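Back from Trastow with no voice and a parking ticket

I'd been saying since Christmas that I'd get myself to a proper small-hall show again, and last night I finally did it. Trastow, Sorensen Hall, six bouts on the bill and one of them scrapped at the weigh-in, so five. Tickets were dearer than I remember but you're so close to the ring you can hear the corners swearing, and you don't get that in an arena.

The poster said capacity 2,435, which made me laugh. That must be with the balcony open and everyone standing on each other's shoulders. There were nearly 300 of us in, I'd say, most of them related to somebody fighting (the row behind me was one lad's entire family, and his gran had the best insults in the building).

First couple of bouts were four-rounders and pretty scrappy. Lots of holding, lots of "work, work, work" from the corner and not much work. The second one perked up when the southpaw realised he could land the straight left whenever he fancied it – why he waited until the last round I don't know. He got it by a point and I thought that was about right, though the gran didn't.

The one I'd come for was the light-welter from the Kavinside gym. I saw him in March on a stream that kept freezing, and I wasn't sure if he was any good or if I'd just missed all the bits where he got hit. Well, he's good! He's got a lovely jab to the body that he throws on the way in, and he doesn't stand there admiring it afterwards. What I'd still worry about is his right hand, because he drops it when he's tired, and by the fifth he was tired. The other lad caught him twice over the top with it. Someone a bit sharper will have noticed that.

He won all the same, and comfortably. I had it 59–55, the referee had it one round closer. I'd like to see him in an eight-rounder next against somebody who makes him go backwards.

The main event I'm less keen to talk about. The heavier man came in looking like he'd had a nice Easter, the pair of them leaned on each other for six rounds and then one of them got a cut and it was waved off. Boos, a plastic cup thrown, everyone off to the bar. If you were watching at home you didn't miss much.

I did nearly buy a pair of Stollska gloves off the stall by the door. I haven't hit a bag since my shoulder went, so goodness knows what I wanted them for. Put them down, picked them up again, put them down.

Next show there is meant to be early summer, and they're hoping for a area title fight at the top of it if the purse can be sorted.

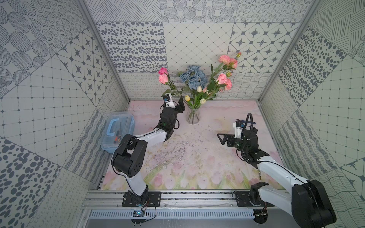 I'll be going either way, and if anyone fancies sharing a lift shout in the comments – I'm parking at the station this time.

Contact | © 2024 All posts my own | Back to top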